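Home Guides Parts Downloads Contact

Section 4: Setting up and clearing the sorting table

By now you should have the table standing where you want it and the top wiped down. If you skipped Section 3 because wiping a table seemed too obvious to need a section, go back and read the part about crumbs of old adhesive. I skipped it the first time I wrote my own table up and paid for it with a sticky tray.

What we're doing in this section is getting from a heap of mixed small stuff (blocks, bits of connector, tape, brackets, whatever your drawer coughs up) to a table where each kind of thing has a home. I do it on a plain wood top. You can use any flat surface you like, but I find pale wood easy on the eyes, and small pieces show up well on it.

What you need

- The table, cleared of cups. Please, cleared of cups.
- Two or three shallow plastic trays. Different colors help a lot.
- One darker tray for odds and ends.
- Part 565 from the Podmont kit, the paper label sheet. There are 16 labels on it and you won't use them all.
- A soft cloth.

4.1 Placing the trays

1. Put your trays on one side of the table, all on the same side. I like the right, but if you're left-handed go ahead and flip everything I say from here on.

2. Set the trays one behind the other so you can reach into both without moving either. Leave a finger's width between them. If they touch, you'll nudge one every time you lift the other, and off goes your nice straight row.

3. Put the odds-and-ends tray on the opposite side, toward the near corner. It needs to be a little bit out of the way. When mine sat right in the middle I threw everything into it, and then of course I had a tray full of everything.

4. Stick on a label only when you're sure. The Podmont labels come off cleanly for the first day or so and after that they really don't want to.

Note: Trays with holes in the sides or bottom are great for tape and larger pieces, less great for tiny screws. If you have any doubt, drop one of your smallest pieces in, lift the tray, and give it a gentle shake over the table.

4.2 Spreading the pieces out

5. Tip the mixed pieces onto the middle of the table from a low height. Low! Small blocks bounce a lot farther than you'd think, and I've crawled under furniture for them more times than I care to admit.

6. Spread them with the flat of your hand until you can see bare wood between them. You want single pieces with a bit of space, and no piles. If you've got too much for one go, put half back in the bag and do it in two rounds.

7. Lay any rolls of tape down flat. A roll standing on its edge will wait until you're looking the other way and then set off for the floor. 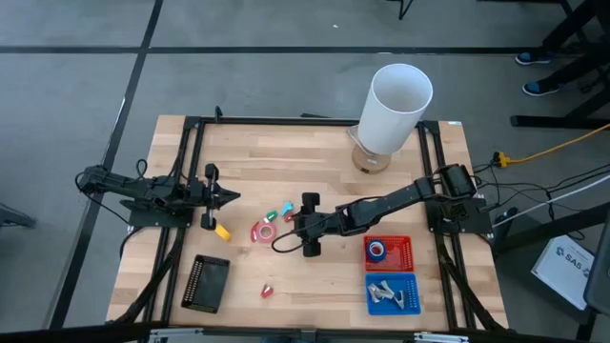 8. Start with the biggest kind of thing you have. For me that's nearly always tape, so the rolls go first. It clears a surprising amount of room, and it feels like progress, which I need at that stage.

9. Next do the pieces you have the most of. If you have a lot of the same bracket or clip, give that its own tray and let them lie however they fall. Don't line them up. I know it's tempting. You'll be pulling them out again next time you need one.

10. Now pick up the small single pieces one at a time, and decide on each one while it's in your hand. Keep, odds and ends, or trash. Putting a piece back down "for now" is how I once got a sorting job to last through most of May.

Caution: Take care with bent metal parts. The edges can be sharper than they look, particularly where they've been cut. Pick them up by the flat face, and if you're working with kids, let them have the blocks and keep the metal for yourself.

4.3 Tall things and awkward things

11. Tubes and other tall items go at the far side, standing up, on a base if you have one. A wide base is best. If yours leans a bit, check that it's steady by tapping the table edge before you walk away from it.

12. Don't use an open tube as a bin. Small pieces drop in beautifully and then you have to turn the whole thing over to get at them — along with everything else you dropped in.

13. Anything that won't sit flat, won't stand, and doesn't belong with anything else can go in the odds-and-ends tray. You get one pass at this. If the tray is more than half full you've probably made a category without noticing, so take another look and see what the pieces have in common.

4.4 Checking the wood

Do this with most of the table clear. You can leave a tray or two where they are.

14. Bend down so that your eyes are close to the surface and look along the grain with the light coming from the side. Little bits hide along the seams between the strips, and you'll often miss them from standing height.

15. Run the cloth along the planks, with the grain, from one end to the other. Going across just pushes dust into the seams.

16. Don't scrub at knots. They're part of the wood and they aren't coming out. I spent a good ten minutes on one with a damp cloth before I figured out what I was rubbing. If you can't tell a knot from a spot of dirt, drag a fingernail over it: dirt usually has an edge you can feel. 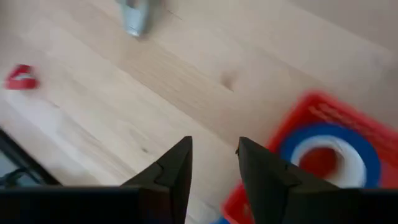

Stollcombe Workbench Club — Guides and Handouts

Note: A pale patch isn't always a mark either. Move your head and see if the patch moves with you. If it does, it's the light.

4.5 Putting it all away

17. Carry the trays off one at a time, full ones first, with both hands. If you're using the Lomgate rack, the heavy tray goes on the lowest shelf.

18. Sweep the last crumbs into your palm and check them before they go in the trash. I find a good piece in there nearly every time.

19. Write what's in each tray on the Hollis card and tuck it in the front of the rack. Pencil is fine.

The whole thing takes me 40 minutes with a full bag, less if I leave the radio off. Fixing a tray that has warped or cracked is in Section 5.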